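Work Table News, Tella Street Shed

Quick one this month, I'm typing between jobs. The big white table is due for a refresh in March and we need to sort out what happens to it before then. Samran Wattanapong has put his hand up to do the top. Thanks Samran.

State of play. The surface is scuffed, no surprise, and the grid lines have gone so faint that people are ruling their own in pencil and then not rubbing them out. Please rub them out! Also specks of who knows what that don't shift with a damp cloth. The timber edging is staying. Only the white bit gets done.
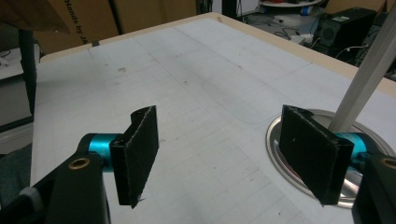 Can I still use the table before the refresh?
Any time the shed is open, right up until the notice goes on the door. Put your name on the sheet by the kettle if you want it for more than 2 hours, and clear your stuff off when you go.

Now the budget. Dalva Bezerra got a price from Kostov for a full new top and it came in at $2,000, which made a few of us sit down. So the plan is sand, fill, two coats of white, then re-mark the grid. Boonchu are doing us the paint at trade. Need six people for the sanding, bring your own mask and old clothes, morning tea supplied (Dalva's cheese bread, get in early).

Re-marking the grid is the fiddly part. Samran wants it done in proper marker this time with a clear coat over, so it lasts. If you've got a long steel rule thats actually straight, let him know. The shed one has a bend in it and has had since the Milico job.

Couple of housekeeping things while I'm here. Tape: peel it off when you finish, don't leave little bits near the edges for the next person. Cardboard: flatten boxes if they're empty, the recycling goes out at 6 and we missed it again last time. Glue: mat underneath, always, mats are on the hook. Cutting straight onto the top is a no, even a little cut, even if you're carefull.

Names for the sanding to Dalva please, or scribble on the sheet. More on dates once the paint turns up.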